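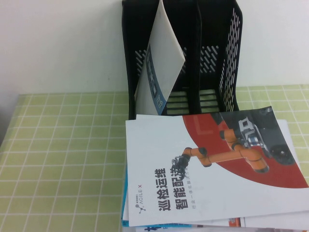
Residents should not have to own a printer to dispute a parking fine, Pejman Alipour told Monday night's council meeting, and the change can't come soon enough.

Council voted to let people lodge parking and permit appeals in person, by phone or online from January, ending a rule that every appeal be made on a printed form with copies of all supporting papers. The motion passed with one vote against.

Under the current process a driver has to download a four-page form, print it, sign it in two places and post it or bring it to the Pristari Street office within 12 business days. Forms missing a signature are sent back by mail, and the clock keeps running while they are in the post.

A staff report tabled at the meeting said 317 appeals were received last financial year. Of those, 80 were returned as incomplete, most of them for a missing signature or a missing copy of the notice. The report did not say how many of those people tried again.

Alipour said he had been sent back twice over a fine in the Flanex car park, once because the photocopy of his receipt was too faint to read. He paid in the end, he said, as the late fee was about to go on.

The new form will be a single page. Staff at the counter will be able to fill it in for people and scan any papers on the spot, then hand the originals back. Phone appeals will be taken on weekday mornings only to begin with.

Paper forms will still be accepted. The library branch at Azimi will keep a supply, and will print them free of charge. The branch now charges 20 cents a page.

The vote against was over cost. The new scanning equipment and the changes to the website will come out of the existing office budget, which will mean putting off new carpet at the Drorodis community centre until the second half of the year.

The fine for overstaying in a two-hour zone stays at $100. A review of the zones themselves is due to come back to council in autumn.

Appeals already lodged will be handled under the old rules. Anyone whose form has been returned since the start of the month can ask for the deadline to be extended by calling the office.

News > Local > Council
Filed under: Council, Parking & Roads
12 comments
Shared 80 times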